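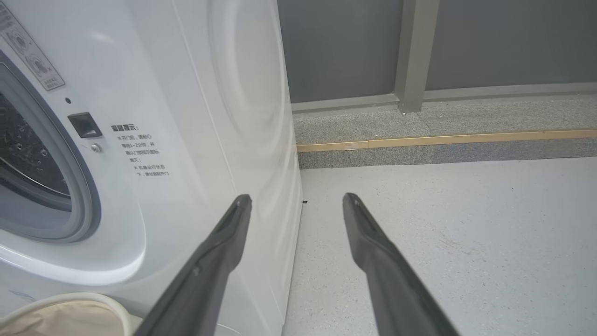

Looking after a front loader

If you have moved over from a top loader, as we did one January, the first thing you will have to learn is patience. The drum stops, the house goes quiet, you take hold of the door, and it won't budge! On a lot of machines the lock needs a minute or two to let go after the cycle ends, and tugging only puts strain on the latch. I use the wait to fold whatever is still hanging on the rack, and by then the door usually opens like a lamb.

Now, the gray rubber seal. Please be kind to it and it will be kind to you. After the last load of the day I take an old cotton T-shirt, cut into squares, and run one all the way around, pulling the fold back gently with a finger so the cloth gets right down inside. You will find hair, lint, a bobby pin, and once (in our case) a whole baby sock that we had been blaming on the dryer. Then leave the door open a hand's width overnight. If you have a cat or little ones, shut it as soon as the drum has dried out and check inside before every single load.

For a seal that already smells musty, put 2 tablespoons of baking soda in a cup with just enough warm water to make a paste, rub it on with a soft toothbrush, let it sit while you have your coffee, and wipe it off with plenty of clean water. Don't mix it with anything from the bleach shelf - plain is fine.

The glass gets a film from fabric softener, and dish soap on a damp sponge will shift it. Go easy on softener altogether, and on detergent too. My neighbor Anas Sabbagh was pouring in a full cap every time and wondering why his towels felt like cardboard. He went down to less than half and they came back after 5 washes or so.

Keep a laundry bag or basket right by the machine, low down, so wet things go straight from the drum into it and don't get dragged across the floor. Cloth ones want washing too, by the way - turn them inside out and put them in with the towels.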